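Setting up task stages in Drallon for a two-arm table cleanup

Written by Hilde Desmet, last changed 2 Aug 2023

In this tutorial we split one long job into stages, so the planner in Drallon can stop and restart without going back to the beginning. You need a working two-arm setup, the Gezer perception node, and a calibration file for each wrist camera.

Step 1. Write the stage list

Open stages.cfg and give every stage a short name, an arm and a target zone. My zones are bin, tray and rack, from left to right. The left arm owns the bin and the right arm owns the rack. Both may enter the tray, but never at the same moment – the planner does not check this for you before version 16.

Step 2. Define the objects

Add one entry for each dish. Stacked dishes need the field "on_top_of", or the planner will try to take the plate first. In my layout the small pink plate is on top of the white dinner plate, and an upside-down white cup or bowl sits on the pink one. So the order must be cup, pink plate, white plate. For chopsticks, set "shape" to rod and let Gezer estimate the angle. Loose rice is not an object. Register it as an area, and set the minimum cluster size to 94 points so that single grains are ignored.

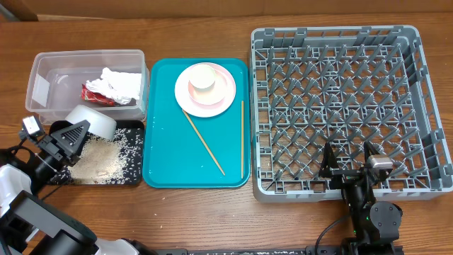

Step 3. Check the masks

Start the viewer and compare the masks with your object list. Translucent walls give poor depth, so I draw the bin by hand as a box. For the rack, use the rim as the border and exclude the pegs from the collision mesh. With all pegs included my mesh had 1,728 faces, and planning became very slow.

Step 4. Run one stage alone

Use the command "run --stage cup --dry" and watch the planned path. If the path crosses the other arm's zone, raise the cost of that zone and plan again. When the dry run is good, remove the flag and keep one hand near the stop button.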